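Toy Bins and Mixed-Item Storage: Frequently Asked Questions

These come from the inbox at Carken. Lutfa Sarkar answers most of them and Stavros Margaritis checks the measurements. We sell bins, so read us with the same suspicion we'd bring to anybody else's page.

Do I need a bin system?

Probably not. A system usually means six bins, a rack and a sheet of labels, and most of the letters we get are from people who bought all that and still have toys on the stairs. Start with one bin. If it fills up and stays full for a month, get a second.

Metal or plastic?

Metal lasts longer and makes more noise. Those are the two facts we're sure of. The claim that metal is "more hygienic" gets repeated a lot and we have never seen anything behind it that we'd want to print. Wipe either kind with a damp cloth and dry it.

Will the Gruline scratch?

Yes. It's gray metal and things get dropped in it. The floor of the bin goes first, then the rim. We used to sell a felt liner for it and stopped in May, after too many came back bunched up in one corner with crumbs under them.

What about the Plukance divider set?

We carry it, and we have mixed feelings. The dividers work if everything you own is the same size. Toys aren't. One stuffed animal goes across two compartments and after that the dividers are in the way. Customers who like it mostly use it for art supplies.

How full should a bin be?

Less full than you think. If you have to dig, everything comes out on the floor, and then you're putting away the whole bin to find one thing. We go by whether you can still see some of the bottom. Stavros would like a proper fill line. The rest of us doubt anyone would look at it.

Can toys and tools share a bin?

People ask this as if there's a rule. For play tools, sure. For real ones with an edge or a point, no, and a lid doesn't change our answer. Small hard things also end up under soft ones, so put the soft toys in last or keep them to one side.
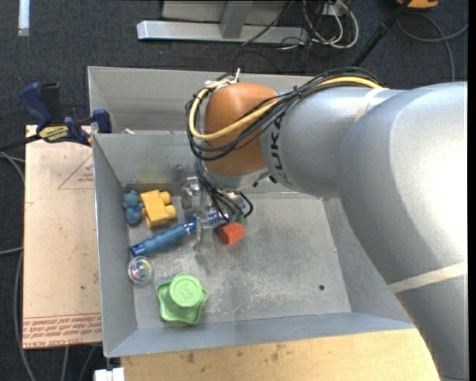
A mixed bin is fine as long as it stays small. Once it turns into the place where everything goes, sort it or admit it's a junk drawer - we have one of those too, under the packing table.

Do labels help?

For a week or two. Picture labels do a little better with kids who can't read yet. We'd hold off on buying a label maker.

Is the Gunawardena sorting method worth following?

It asks you to sort by how often a thing gets used, which is reasonable, and then to re-sort every evening at 7, which is where most households quit. Take the first part. Skip the evening part unless you enjoy it.

Which part number do I need for replacement feet?

Part 589 fits the standard Gruline. Part 782 fits the deep one. Part 411 is the old screw-on type and we can't get it anymore, so please don't order it from the resellers who say they can. Measure first.

Can I return a bin I've used?

Within 35 days, yes, scuffs included. Dents, no. Empty it before you ship it - we'd rather not mail back anyone's crayons.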